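Vallach Office Moves Peripheral Cleaning In-House

06/02/2025
By Zulema Villalba

Vallach has begun cleaning its shared keyboards and mice on site, ending an arrangement under which the equipment was sent out twice a year. The work is done at a conference table on the second floor with hand tools only: small brushes for keys and seams, and cotton-tipped swabs for the shells, buttons and scroll wheels.

The office services group lists 1,494 peripherals across the company's two buildings. Wired mice and full-size keyboards in meeting rooms are first on the schedule. Units assigned to a single employee will follow on request.
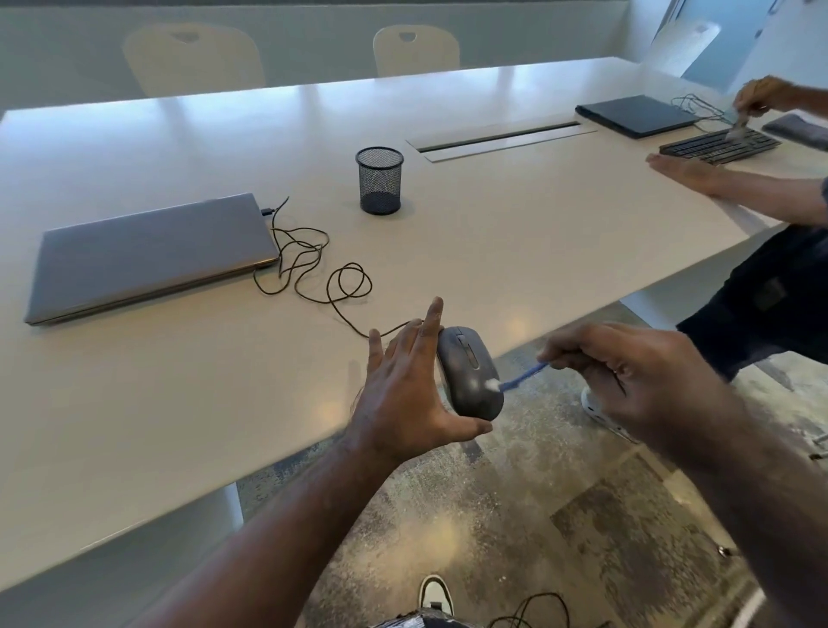
Amancay Ledesma asked whether the brushing could damage printed key legends, having seen letters wear off on older boards. The group's reply was that dry bristles are used on the keys and that no solvent touches the legends. Boards with worn lettering are replaced, not cleaned.

The written procedure for a mouse runs to one page. The shell is brushed first to lift dust out of the seam between the buttons. A swab is then worked over the top shell and both sides, and turned as the tip picks up dirt. The scroll wheel is rotated a few degrees at a time so that each part of its edge can be reached. Dried residue on the shell is rubbed with light pressure, and a fresh swab is used once the first is loaded. Metal tools are not permitted on any plastic surface.

Time allowed is 7 minutes for a mouse and 12 for a keyboard. Keyboards take longer where crumbs have collected under the lower rows. Keycaps are not removed in the standard pass. A board with a sticking key is tagged and set aside for a second pass, in which the affected caps are lifted and the switch area is brushed.

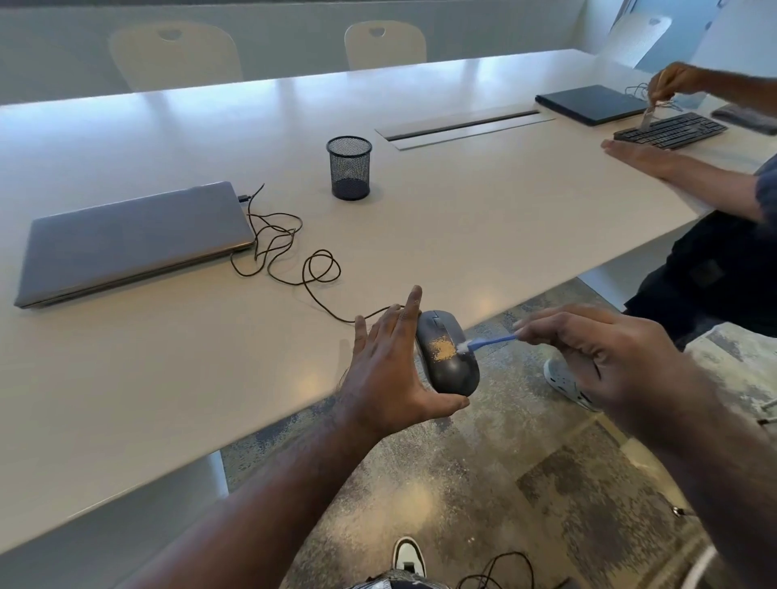
Supplies and Schedule

Brushes and swabs are supplied by Plakine under an order placed in April. Nastix, which handled the earlier off-site cleaning, will continue to service headsets and desk phones. The change does not affect the contract for screens.

Meeting rooms are to be cleaned on a rotation of 26 working days. The rotation was set from a trial at the Aravena annex, where mice in shared rooms showed visible buildup on the shell after roughly that period. Rooms used for lunch meetings may be moved to a shorter cycle.

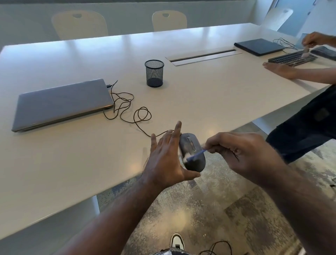
Vol. 7, No. 12

Staff who want a unit added to the list should leave it in the office services tray with a room number attached. Wireless units should be switched off and the batteries taken out beforehand. Cracked shells and frayed cables are outside the scope of the cleaning and should be reported through the equipment form.

A revised procedure covering trackpads and numeric keypads is in draft.

Contact: Office Services, second floor | © 2025 Vallach. All rights reserved. | Back to top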